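Entretien des locaux et du linge – Module 3 : débarrasser et préparer un lit
Support de cours, Cliltance
Par l'équipe pédagogique
Mis à jour en juin

Séance du jeudi, salle Gultero. Durée : 64 minutes, dont 20 de pratique.

1. Avant de toucher au linge
Faire le tour du lit. Repérer les objets posés dessus et ceux qui encombrent le passage. Les cartons et les appareils partent en premier, sur une table. On ne tire jamais un drap sous une charge.

2. Trier les textiles
Séparer le linge de lit des vêtements et des chiffons. Un tissu froissé de couleur se déplie entièrement avant d'être classé : on vérifie l'étiquette, les poches, les taches. Les pièces sombres forment un tas à part.

Textiles bleus et grand lit clair : 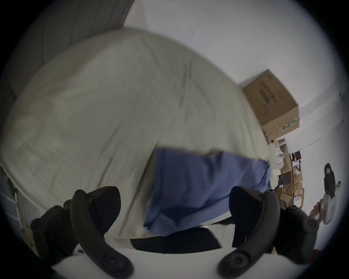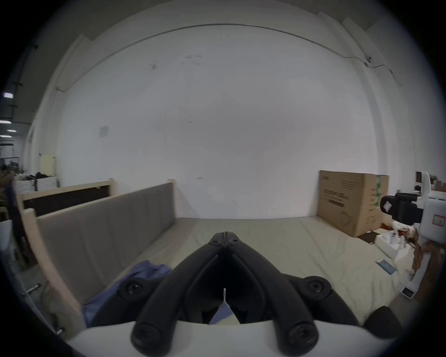
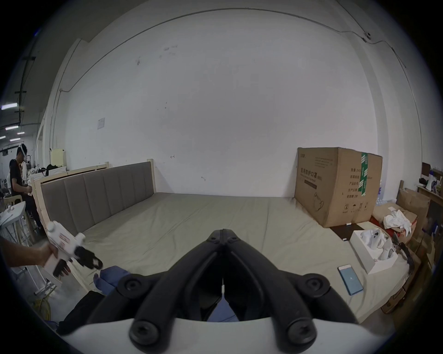

3. Le drap
Commencer par les angles côté tête de lit, puis tendre vers le pied. Lisser du plat de la main, du centre vers les bords. Sur un cadre en bois, passer les doigts le long des traverses : une ferrure qui dépasse accroche le tissu. La signaler sur la fiche Ryu, case 3.

4. Tête de lit rembourrée
Aspirer les coutures de haut en bas, embout brosse. Pas d'eau sur le tissu gris. Produit Cukell autorisé sur le bois seulement.

À rendre : fiche Ryu complétée, exercice 20.

333 vues · 3 commentaires · Partager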